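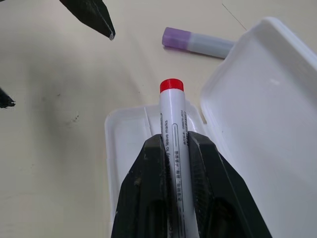
Figure 2. Wrist view during the pen-case task: red-capped marker in the grip, lid open, second marker on the table behind.

4.2 What the student logs support

The Selitz course teams reported high success on the pen-case task, and we are not convinced. Of 3,006 logged attempts, almost 2,000 came from a single team, Mollell, whose members also decided which attempts counted. Pawlak re-scored 50 of them without seeing the team's labels and disagreed often enough that we leave the team's own rate out of Table 3.

A second problem is the view itself. At close range the fingers hide part of the barrel (Figure 2), so a scorer working from the wrist camera alone has to guess at the contact. Nowakowski argues that the guesses cancel out over a semester. We see no evidence for this in the March logs. The Pillska team kept 800 attempts with an overhead view as well, and only those are used in Section 5.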